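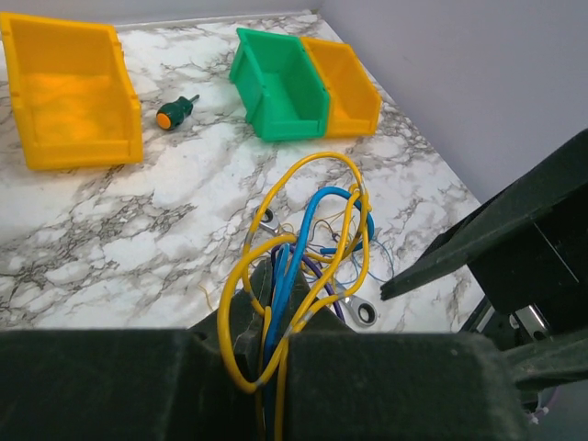

What size bin do I need for hand tools and leftover wire?
For screwdrivers and ratchet wrenches, the small bin is enough. Coiled wire takes more room than you'd think, so put it in the large one.

Stedora Open-Front Storage Bins

Plastic bins for a workbench, counter or shelf. The front is open, so you can reach in without lifting anything out. Sold one at a time or in a set of 3.

Colors: yellow, green
Large bin: 305 mm deep, yellow only
Item no. 3199-57

The small bins can stand side by side with no gap, and colors can be mixed in one order. A lot of buyers keep yellow for wire and green for hand tools -- any split works as long as everyone in the shop sticks to it. Tie wire into loops before it goes in. Loose strands catch on wrench heads and the whole lot comes out together.

Wipe clean with a damp cloth. Do not use solvents.

Orders placed by noon on Saturday are packed the same day. For larger orders, write to Ileana Cozma at the sales desk.

Related items
Skatunitz bin labels, pack of 57
Gál wire ties
Vurmont wall rail for bins

This site uses cookies. Accept | Settings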